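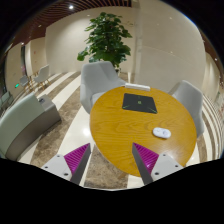

Ticket 141
Subject: Wi-Fi drops in the reading room, Sotelside branch
Opened by: Oriana Daza
Date opened: 28 December 2018
Priority: Normal
Status: Closed

Reported problem
Laptops in the reading room lose the wireless connection several times an hour. It comes back without anyone touching it, usually within a minute. Wired machines at the front desk are not affected. Phones seem to hold on longer than laptops but they drop as well.

Equipment
Router: Zondex, in the cupboard behind the desk.
Access point: Cema, on the reading room ceiling, fitted in September.
Line: Queiroz business broadband.

Already tried by the branch
Router switched off and on again. Access point unplugged for 30 seconds. Wireless password re-entered on two laptops. No change.

Update 1
Logged in to the router remotely. The broadband line has not gone down once in the period the log covers, so the fault is on our side of it. The access point log shows it restarting over and over. Channel was set to automatic. Fixed it at channel 11 and asked the branch to watch it for the rest of the day.

Update 2
Branch reports no improvement. Firmware on the access point was one version behind. Updated it after closing. It restarted twice more overnight with no one connected, which rules out the number of users.

Update 3
Site visit. The access point takes its power over the network cable from an injector in the cupboard. The injector was on the same extension lead as the laminator and the plug was loose in the socket. Moved it to the wall socket. Also found the cable clip had snapped at the ceiling end, so the plug could be pulled half out with very little force. Cut it off and fitted a new one. Tested the cable end to end, all pairs good. Signal at the round table is strong with the door open or shut.
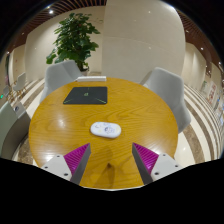

Oriana Daza replied that it had held all morning, but she wanted to know whether the laminator could go back on the extension lead or had to stay off altogether. She also asked if the public network name would change, as it is printed on the bookmarks and there are 400 of them left.

Update 4
Laminator can stay on the extension lead. Network name and password are the same as before, so the bookmarks are still right. Please keep the wall socket for the injector only. I have put a label on it.

Update 5
Access point log checked again. No restarts since the visit. Channel left at 11. Spare injector added to the next parts order in case the old one has been damaged.

Closed by: Lindalva Bittencourt
Cause: loose power plug and broken cable clip
Reopen this ticket if the drops come back. Please note the time of each one.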